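Bench notebook, August, Friday

Sourdough starter comparison, week 3

Starkent finally took off!! Peaked before lunch, well over the rubber band, and it smells fantastic, like green apple with a bit of yogurt behind it. I was ready to write it off on Monday's numbers so I'm very glad I kept feeding it.

Running list for anyone picking this up over the weekend:

Trerkley = the old rye culture, fed whole rye only
Starkent = same parent, moved to white bread flour
Toledo = the one that came back in a jar from the trip, white flour, always the fastest
Ramcombe = built from scratch on whole wheat, day 17 today

All jars get 10 g of starter, 100 g flour, 100 g water. Please don't round the starter up to a spoonful, it really does change the peak time. I did it twice in week 1 and those two rows are crossed out in the log.

Toledo is still ahead of everything but it collapses fast. If I feed first thing and get caught up on the phone, I miss the top completely and have to guess from the smear on the glass. Going to try it in the cooler cabinet and see if the peak stretches out. Trerkley is slow and steady and barely domes, though with rye I wouldn't expect much of a dome.

Ramcombe had a quiet spell in its second week, same as every scratch starter I've ever made, and now it's bubbling all the way down. Floated a teaspoon of it at 3 p.m. and it stayed up. So happy with this one.

Shaping goes on the bare tabletop, very light flour, no mat. I like a little grip under the dough when I'm pulling the round toward me, and the bench knife slides fine along the grain. Wipe down between cultures, fresh cloth each time.
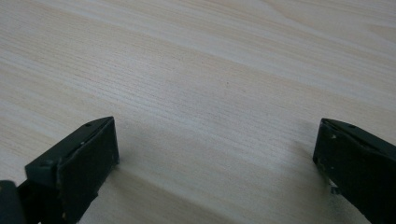

Bake test, first round

Only did Toledo and Trerkley, same formula, same oven, one after the other. Toledo opened beautifully along the score and the crumb is even and soft. Trerkley spread a lot but the flavor is miles better, deep and a little malty, and I kept going back for more slices. Would love to try a blend of the two, maybe half and half in the levain.

To do
- new rubber bands, the old ones are slipping
- second thermometer for the cabinet
- Starkent and Ramcombe loaves next
- more rye, down to the last bag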